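Features > Homes > Interviews
Last updated: November

Evie Ashworth on painting rental walls

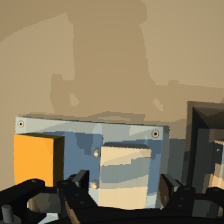

A beige wall with light blue in front.

Evie Ashworth has painted rental apartments in Blackburn for 11 years, and most of them end up beige. "Landlords ask for it," she says. "I stopped arguing."

Her own hallway is a dull green. She mixed it from leftovers and can't match it now – "so don't scratch it."

She charges $50 for a color visit and tells most people to buy a sample pot first. "Look at it at 4 p.m. Then decide."

She is booked through spring and still does the ceilings herself.

14 shares | 11 comments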